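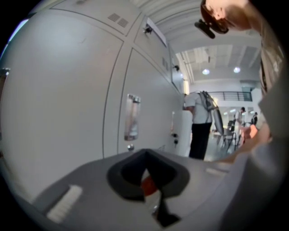
We passed 1414 episodes on Friday and I am still buzzing about it!

For anyone new: I'm spending my evenings helping Žydrūnas Lukoševičius collect manipulation examples for the Ornden policy, which is meant to learn ordinary building chores from people doing them by hand. Opening cupboards, mostly. You hold the gripper, you wear the head camera, you do the job, you put everything back and you do it again. I love it more than I expected to.

Cabinets are my favourite so far. A recessed handle sounds dull until you try to get a rubber jaw pad behind one — you have to come in at an angle, and my wrist had its own ideas for the first 40 tries. Žydrūnas told me to stop trying to be tidy. He wants the fumbles and the recoveries too, as long as the door ends up where the label says it does. (I had been quietly binning mine. Sorry, Žydrūnas.)

A few things I've changed since the last post:

- Sessions are capped at 16 minutes, then I swap with someone
- I start from a different spot each time, including some awkward ones
- Labels get typed up the same day, while I still remember what I was doing

The first training run on the cabinet set was fun to watch. It managed seven clean openings in the Mistov simulator, and one of them used that same sideways approach I'd been grumbling about. I cheered out loud at my desk.

Drawers are next, and in April we get to try the kitchen doors at Ivden, with handles in every colour and shape you can think of. I've already started stretching my wrist.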